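Nov 6, 2024

Workshop notes, Delacroix touring rig. Mostly for me, and for Mal-soon when she gets back from leave and wants to know why the in-ear rack is in bits.

So the Dunbridge show is off. Magnus rang at breakfast and I could tell from the way he said my name. The singer has lost her voice properly this time, doctor's orders, no singing until she's been looked at again, and the promoter wants to put a new date in March. I feel awful for her. I also, if I'm being truthful in my own notebook, felt my shoulders drop a good two inches, as the monitor rig was not ready and I'd been dreading saying so.

The statement went up before lunch. Very short, very polite, tickets stay valid or you can have your money back. Ignacio read it out loud in his newsreader voice while I was upside down under the bench looking for a washer. Some people in the comments had already booked trains, poor things. One lad says he's coming to Dunbridge anyway and will stand outside the hall and sing the whole first album himself. Good for him!

Anyway, the rig. What we know so far about the drop-outs:

They happen on pack 4 and pack 7, never on the others. At the last rehearsal I thought it was the aerials, and I spent a whole evening moving the paddles up and down and swapping sides, and it made no odds whatsoever. Then Ignacio suggested swapping the packs between players, so the drummer had pack 4 and the keys had the drummer's, and the trouble followed the pack. Which I should have done first. (Writing it here so that I do it first next time.)

Opened up pack 4 this morning. The little socket where the earphones plug in has a cracked joint on one leg, hard to see until you lean on it with a cocktail stick, and then it opens up like a tiny mouth. Reflowed it, put the lid back on, wiggled the plug for ages with the test tone going and couldn't make it cut out. Pack 7 looks fine on the same joint, so that's a different fault and I'm cross about it. Its battery door is slack, though, and if you squeeze it the tone crackles. I've bent the contacts out a touch, which is a bodge, and ordered new ones from Zamon. They want 11 pounds each for two bits of springy metal. Paid it.

Cable testing next. Ignacio did the long looms and I did the short ones. He's labelled the duds with yellow tape and hung them on the back of the door, so PLEASE don't take anything off the back of the door, however nice it looks. Loom 109 is the one that hummed at the summer festival and it's on there too. The screen has come away at the stage end. It can be saved, just not today.

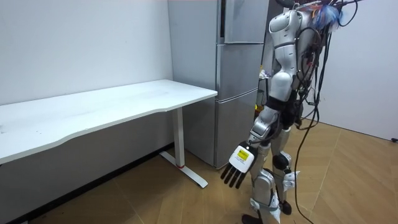
The fridge end of the long desk.

After lunch we had the call with Elfriede about the set list, or rather about what happens to the set list now. She'd built the whole show file around the Dunbridge running order, with the slow one fourth and the quick change after it, and now she's wondering whether to go back to the old order for the remaining dates. I said leave it. The new one gives me a proper gap to get the spare vocal mic out, and the old one has that horrible join where the click starts in everybody's ears before the applause has died down. She's going to sleep on it. She did say the intro track is too long with the singer resting more between songs, and I can't argue, I've sat through it enough times to hum the strings part.

Dong-geon was on the call as well, from the Pusance warehouse, with a forklift going backwards and forwards behind him so we only got half of it. The half I got:

The truck had already been loaded for Dunbridge. It will be unloaded tomorrow and the flight cases are coming to us, all of them, which means we need to clear the loading bay first. The total weight on his sheet is 629 kilos for audio alone, and he'd like it to be less by March. I said so would my back. He wants to know if we really need both wedges packages when everyone except the bass player is on in-ears. It's a fair question. I'd keep one package as a spare and leave the other here, but Magnus has views about spares, so that's one for him.

Side note, the hall at Dunbridge was lovely about it all. Their house engineer sent over the measurements I'd asked for last week even though we're not coming now, and the delay to the balcony is nowhere near what I'd guessed. I've saved his numbers in the show folder under the March name so we don't lose them. Must send a thank you. Biscuits?

Bit of a go at the talkback before packing up. It's been too loud for the drummer and too quiet for everyone else since we changed desks, and I'd been blaming the drummer. Found the send was set before the fader on his mix and after the fader on all the rest. My own doing, clearly at some silly hour of the night. Fixed in the file, saved as version 274. Yes, I know. Ignacio says nobody sane keeps that many versions, but he's also the one who asked me to dig out an old one in the summer, so he can hush.

Still to do:

Pack 7, fit the contacts when they come and test it for a full hour with someone jumping about. I'm volunteering Ignacio for the jumping.

Screen on loom 109.

Ask Magnus about the wedges before Dong-geon asks again.

Clear the loading bay. There are three drum cases in there that belong to the support band and I don't know if they still want them.

Ring the singer, or send a card. I don't suppose she can talk on the phone just now, so a card. Mal-soon, if you read this before it goes off, it's in the top drawer with the sharpies, sign it please and leave room for Elfriede.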